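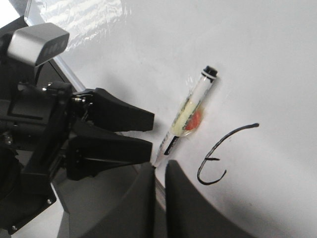 采购计划第二阶段进展报告(九月)

我们这一阶段的主要工作,是决定第二只手臂的末端工具应该买什么,以及剩下的预算怎样分配。在提交申请的时候,我们写的是“购买一套双臂书写平台”,当时对夹爪的了解还不够多,所以那一行预算写得比较粗。现在我们已经在白板上做了一段时间的试验,可以写得细一些。白板书写这个任务对夹爪的要求比我们预想的高:马克笔是圆的,笔杆表面光滑,平放在白板上,而白板本身也是很光滑的表面,指尖要从两侧贴着板面去夹,稍微偏一点,笔就会滚动。板上那个像反写的“3”或者像“E”的黑色符号,是我们用来讨论笔画质量的参考:它有一条长的弧线、中间一条短横和末尾一个小钩,起笔和收笔的地方墨迹略粗。如果机械臂能够稳定地写出这一类弧线,我们认为平台就达到了申请书里的第一项目标。

下面按照资助方的报告模板,分项说明。

一、已经完成的采购

第一批设备在上一个报告期已经到货并且验收,包括两只手臂、控制柜和腕部的小相机。这部分没有超出预算,发票已经交给财务部门。验收的时候发现有一条线缆的长度不够,供应商Vurnska同意免费更换,新的线缆已经装好,不影响本阶段的工作。

白板、马克笔和其他消耗品由实验室日常经费支付,没有使用本项目的资金。我们在这里写出来,是为了避免以后核对账目的时候产生误会。

二、夹爪的选择

申请书中没有指定夹爪的型号。本阶段我们向三家公司询价,它们是Trorkero、Vurnska和Cluvmont。三家的产品都是两指平行夹爪,但是在手指的形状、行程和售后服务方面有差别。

Trorkero的报价最低,手指可以由用户自己更换,图纸也公开。缺点是交货期比较长,而且技术支持只能通过邮件。我们写了两封邮件询问夹持力的下限,得到的回答比较清楚,但是等待的时间不短。

Vurnska的优点是和我们现有的控制柜兼容,安装以后几乎不需要修改程序。它的标准手指比较宽,夹大的物体很稳,对于笔这样细的物体,我们担心指尖会先碰到板面。Vurnska建议我们购买一对窄的手指,每对948元。这个价格我们可以接受。

Cluvmont提供的夹爪带有力的反馈,从技术上看最合适。可是它需要单独的控制器和每年的软件许可,许可费不属于设备费,按照贵方的规定不能从本项目支出。因此我们暂时不考虑这个方案,除非以后有别的经费来源。

综合这些情况,我们倾向于继续使用Vurnska的产品,另外订购窄手指。这样做的主要理由是维护简单:两只手臂使用同一家的产品,备件可以共用,新来的学生也只需要学习一种操作方法。

三、预算调整的请求

原来的预算里有一项是“升降工作台”。经过试验,我们认为现在的固定台面已经够用,白板可以用支架调整角度。我们请求把这一项的金额转到“末端工具和备件”这一项,总金额不变。

转移以后的资金计划用于以下几个方面:

窄手指,共3对,其中2对安装使用,1对作为备件。

指尖用的软垫材料。软垫是容易磨损的东西,原预算没有考虑,这是我们的疏忽。

白板支架的固定件。目前支架是临时的,书写时用力稍大,板面会有轻微的移动,这会影响对笔画误差的测量。

按照贵方的管理办法,同一类别之内的调整只需要备案。但是“工作台”属于家具类,“末端工具”属于仪器类,我们理解这是跨类别的调整,需要书面同意。如果我们的理解不对,请告诉我们应该使用哪一种表格。

四、软件和数据存储

轨迹规划和记录使用的是我们自己的软件Yurt,不产生采购费用。不过腕部相机的图像占用的空间比原来估计的大,现有的硬盘到年底前可能不够。我们先采用降低保存频率的办法,本阶段不申请增加存储设备。如果到下一次报告的时候仍然不够,我们会另外提出,并且附上实际的使用量。

五、遇到的困难

第一个困难是交货期。Vurnska给出的窄手指交货期是7周,从收到订单开始计算。如果调整预算的批准时间比较晚,下一阶段的书写试验也会相应推迟。我们已经把不依赖新手指的工作往前安排,例如相机标定和放笔、取笔动作的程序,这样等待的时间不会浪费。

第二个困难是笔本身。不同品牌的马克笔,笔杆粗细不一样,笔帽的形状也不一样。我们曾经考虑给笔加一个方形的套,让夹爪容易抓住,但是申请书里承诺的是使用普通的、没有改装的笔,所以我们没有采用这个办法。在选择软垫厚度的时候,我们会用几种常见的笔来做比较。

第三个困难是学校的采购流程。单次采购如果来自唯一的供应商,需要提交一份说明。我们已经准备了草稿,主要内容是兼容性和备件共用这两点。贵方如果能在同意调整的回信中提到末端工具的用途,对我们办理手续会有很大帮助。

六、下一阶段的计划

收到书面同意以后,我们会马上下订单。新手指到货之前,完成两只手臂的共同标定,并且固定白板支架。到货之后,先单独测试夹笔,再测试写直线,最后测试弧线和带小钩的符号。每一步的结果都会记录在Yurt里,并在下一份报告中附上表格。

另外,申请书中计划在项目末期购买一台备用的控制柜。根据目前的使用情况,我们还不能判断是否必要,希望保留这笔资金到下一个报告期再决定。

报价单、预算调整表的草稿和唯一供应商说明的草稿作为附件一并提交,请审阅。如果需要补充材料,请通过项目邮箱与我们联系,我们会尽快回复。

双臂书写平台项目组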